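Dish Return Automation at the Trustcombe Cafeteria: What Changes for the Crew
Student Project Report, Work and Technology Seminar
2023-04-14

Why we picked this

Our group wanted a workplace where the robots were new enough that people still had opinions about them. The Trustcombe cafeteria was perfect! It serves lunch and dinner to the office park next door, and it had just started trying out a two-arm dish station called Bravo, made by a small company named Kolter. We expected to spend most of our time on the machine and ended up spending most of it on the people who work next to it (this is why the report is longer on breaks and shift swaps than on motors).

How we did it

We visited the dish room on 12 shifts, early and late. We sat in on two crew meetings and handed out a short questionnaire. We got 36 answers back from kitchen, counter and dish room workers, which made us very happy, because the form was two pages long and people filled it in standing up. We also got to read the shift notes that the crew keeps in a binder by the door. Those were the best source we had.

What the work was like before

On a busy day the dish room handles roughly 3000 pieces, counting plates, bowls and cups. Before Bravo, one person stood at the end of the line for a whole shift, taking plates off the table and putting them in racks. Everybody we asked called this spot "the corner." New hires got the corner first. It's the same reach and twist over and over, and the old shift notes are full of people asking to trade out of it. Wrists and lower backs came up again and again in the questionnaire too.

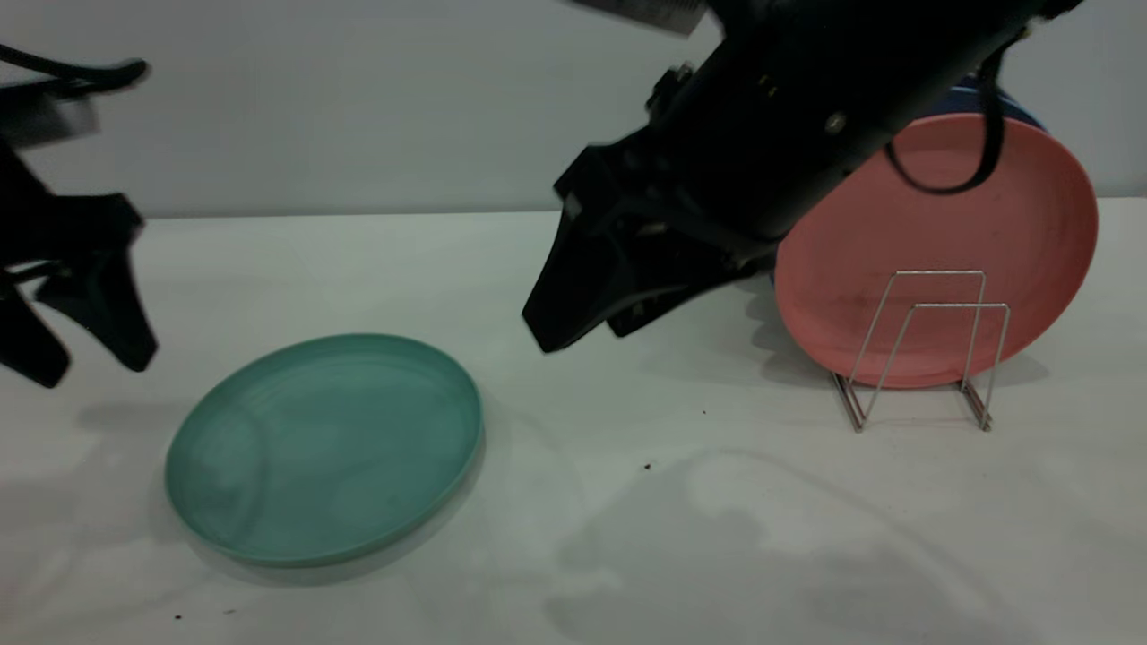 Racking sounds like the easiest job in the kitchen until you try to explain it to someone who has never done it. You pick up a plate that is lying flat, you turn it upright, and you set it down so that it leans on the wire and leaves space for the next one. A person's hands do all that without thinking. For a gripper, a plate flat on a table like the green one is the hard case, with only a slightly raised lip standing up from the surface, while the pink one already upright in its wire rack shows where each plate is supposed to end up. Once we understood this, we saw why the crew talks so much about how plates get put down. Several of them now set dishes out with more space between them, and they taught each other to do it without any official training.

What changed for the crew

The corner is no longer a full-shift job. The person there now watches the station, clears whatever it leaves behind, and moves between the dish room and the counter. Of the people who answered us, 80 percent said they would not want to go back to the old setup. We were surprised it was that high!

The comments were more mixed. Some workers like moving around and talking to customers. Others took the dish room job so they wouldn't have to talk to customers, and they feel they lost something. One comment said the corner was boring but at least it was quiet. Another asked who gets the blame when a rack is late, the person or the station. The supervisors didn't have a clear answer yet.

Scheduling changed as well. The cafeteria uses an app called Grokus for shifts, and it still has no category for watching the station, so those hours get logged as regular dish room time. People who learned to reset Bravo are doing a new kind of work under the old job title. We think this should be fixed before anything else, and the crew brought it up in both meetings.

Still open

No hours have been cut so far, but the trial runs until June and the crew hasn't been told what happens after that. We would love to come back then with the same questionnaire and compare the answers. We'd also add a question about pay, which we left out this time and which people wrote about in the margins anyway.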